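Insulated mugs replace paper cups at Prirnmont library

May 2021

The Prirnmont library has stopped giving paper cups in its reading room. Visitors can now borrow an insulated mug with a handle from the front desk and return it before closing. The library bought 30 mugs for the start, most of them in sage green.

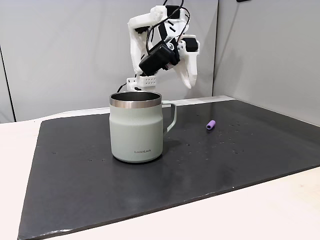
"We were using 2000 paper cups in a year, and it was too much for a small place," said Magdalini Galanis, who manages the reading room. Borrowing is free. Visitors who prefer their own mug may bring it, but it must have a stable bottom. The library will decide in July if it orders more.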